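Research > Household Studies > Clothing Care
This site uses cookies. By continuing you accept our cookie notice.

3.2 The bed as a work surface for padded garments
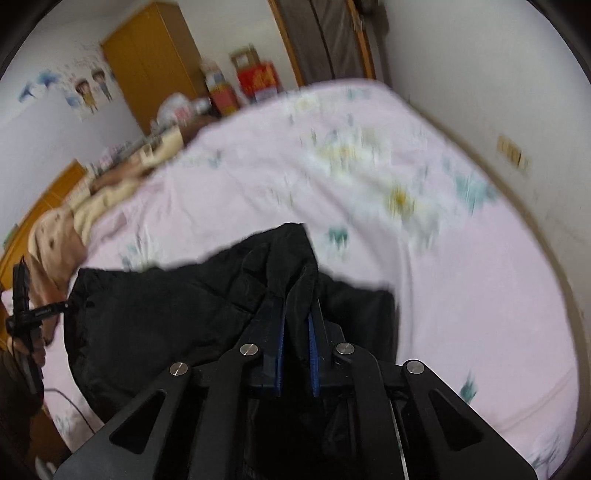
Pasirlow, May

Figure 2. A black garment, apparently a padded jacket or coat, on a bed with a floral sheet. The raised part is a collar or a hood.

In the homes of the Usano survey, the bed was the most common place for the folding of outdoor clothes. Tables were used mainly for small items, such as socks and kitchen towels. A padded garment needs a wide surface, and it does not keep a fold easily when the filling is full of air.

The garment in Figure 2 lies crumpled on a pale pink sheet, with the collar or hood section lifted. We call this position the "open start". From it, a person must first find the shoulders, and only after that can the sleeves be laid inside. Participants who began from the hem often had to turn the whole garment again.

The sheet has also some influence. On a smooth and taut sheet, like most of the one in Figure 2, a light jacket slides when one side is pulled. Several participants held the far side with the forearm. In Grarodthorpe, where thick blankets were usual, we noted less sliding, but the hems were more difficult to make straight.

We did not weigh the garments, and this limits the comparison between the two towns. Section 6 returns to this question with the storage data.

Related items
Drying padded coats indoors
The Aliyu storage diary: methods
Folding habits in small bedrooms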